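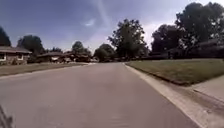
So how long does it take to learn a street by heart? For Shaimaa Belhaj it was one winter of walking the same mail route six days a week, in the dark half the time.

I met Shaimaa at Borketti, the coffee place by the depot, on her day off. She'd still been up since five. "My legs don't know what a day off is," she said, and ordered the biggest thing on the menu.

She started in March, filling in for Igor Kaczorowski after his knee surgery, and she was sure she'd be gone by summer. Igor came back and took a desk job - and she kept the route! All 60 stops on the first loop, then back to the truck, then the hilly part, which she hates (she used a different word).

I asked what people get wrong about the job and she went straight to dogs. "Everybody asks about dogs. Dogs are fine. It's ice on the steps, and mailboxes with wasps in them."

Her step counter said 2,000 before she'd even finished loading one morning, so she quit wearing it. "I don't need a watch telling me I'm tired."

What she does love is the talking. Normunds Rätsep, who is retired and gets a lot of seed catalogs, has been teaching her about tomatoes over the fence. She grew her first ones this year on a balcony. "Four tomatoes," she told me. "I ate them all standing up."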